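Right, a little thread about the glass coffee jug, because 6 of you have now asked me which one it is and I keep forgetting to answer.

1/ It came with a Fulloner machine I bought second-hand in March. The machine lasted 17 days. The jug has outlived it and I am never giving it up.

2/ It's glass with a beige plastic collar round the top. I'd have gone for black if I'd been choosing, but I've got properly fond of the beige. Goes with my mum's old bread bin!
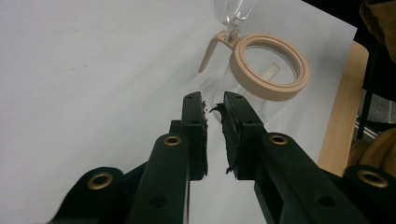
The jug, on the tilt, over plenty of white paper.

3/ Deisy Pacheco asked if it's all right for squash and iced tea as well. Yes! I use it for everything now - squash, iced tea, the pancake batter that one time (don't, it took me ages to get it clean).

4/ Cleaning. I used to go at it with a bottle brush and all I did was push the brown ring about. Now it's a spoonful of bicarb, warm water up to the collar, leave it overnight and rinse in the morning. My gran did hers with rice and vinegar, swirled round, and that's good too if you haven't got bicarb in.

5/ Do NOT put it in the dishwasher. I did my last one every night for a year and the glass went cloudy, like a bathroom window. Sad times.
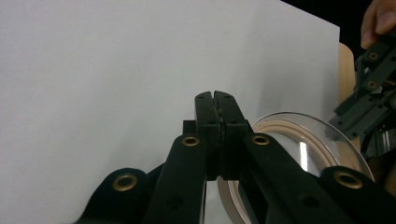 6/ Anyway, the collar. Coffee gets down between the plastic and the glass and it smells a bit off after a while. I run a cotton bud round the join with washing-up liquid on it, then stand the whole thing upside down on a tea towel. Takes 2 minutes, and I do it when the kettle's on.

7/ Someone asked where to get a spare. The Dunbar on the high street had a basket of odd jugs by the till, 13 quid each, which I thought was steep for something with no lid. The man in Storo will order one if you take him the model number, but you have to catch him before lunch.
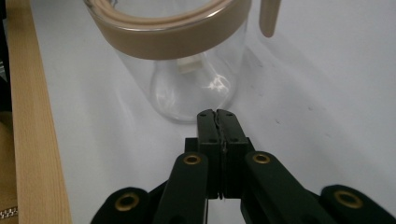
Photo: Prevance

8/ The handle's the same beige as the collar and it's on the short side, so if you've got big hands you'll want to try one before you buy. My brother holds his round the collar like a pint glass and it drives me up the wall.

9/ Oh and let it cool before you rinse it. Hot glass, cold tap, you know the rest. I lost a lovely one that way and was picking bits out of the plughole for a week.

10/ Will do the teapot next if anyone wants it. It's got a chip in the spout and I've got opinions about descaling.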